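September, second week on the sandwich cell

Feet up, kettle on, and my head is still full of bread.

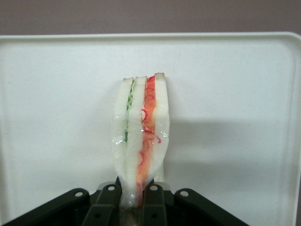 Morning: the rules sheet

Josué Moura had the new handling rules taped up by the time I got my hairnet on, and there are 19 of them now. There were 10 when I started! I had a moan about it over the first coffee and then sat down and read the lot properly, and I have to admit most of them are fair. A few are there purely because of me (rule 7, no reaching over the tray while the arm is live, hello, that was my elbow last week).

The one we spent longest on was the grip rule. It used to say "hold the product securely", which could mean anything. Now it says hold by the wrap, at the gathered end, and keep the jaws off any bare bread. I like that, because you can look at it and say yes or no. We had the arm holding one upright over the white tray, pinched right at the twist of plastic at the bottom, with the lettuce and the red filling showing in their stripes, and Josué stood there reading the rule out loud at it like a vicar. I said the bread does narrow in a fair bit down by the jaws, and is that allowed? Long silence. The sheet says nothing about squash. So that's going to be rule 20, I expect, and I'll get the blame for that as well.

Rosângela Lins came down from the quality office before lunch and she wants the squash written as something you can check by eye on the line, no rulers. Her idea is that we keep a set of reference pictures by the screen, one fine, one borderline, one in the bin, and everyone on shift judges against those. Josué wants a force limit in the settings and no arguing. They went round and round. I think we need both, the limit for the machine and the pictures for us, but I was hungry by then and didn't push it.

After lunch: crumbs

Tray rule next. "Tray to be visibly clean before each run." I pointed out there were a few tiny specks and a faint smudge or two on ours, and did that count as clean or didn't it? Rosângela said no, wipe it. Josué said if we stop for every speck we'll never get through the 900 on the Mavden order. She gave him the look. We wiped it. Blue cloth, sanitiser, leave it the full time on the bottle, new gloves, initial the sheet. I've signed my initials so often today they've turned into a sort of worm.

I asked whether the arm's fingers get the same treatment as the tray, and that got everybody rummaging through the paperwork, because the old Skena procedure only says "tools and surfaces". Is a gripper a tool? Is it a surface? There are all those little holes and pivots in the arms, just the sort of place mayonnaise goes on holiday. Rosângela has written it in as its own line now, with the pivots named, start and end of shift plus any time a wrap splits. I felt quite proud of that one, I won't lie.

We also agreed (finally!) that only 2 people can change the settings on any shift and their names go on the board. I'm one of them tomorrow. Grasso on nights has apparently been nudging the speed up and not writing it down, so there was some muttering about that, and I kept well out of it.

Things I must remember

Print the sheet bigger, I can't read it from the stool.

Ask Josué what happens to the dropped ones. The rule says "reject", it doesn't say reject where, and yesterday I found two sitting on the Fedier folder by the printer.

Take the old version down. Both are up at the moment, side by side, and they disagree about gloves.

Ring Mum back.

I had cheese and pickle for tea, of all things. Couldn't face cooking. Opened it by the twisty end and caught myself checking it for squash.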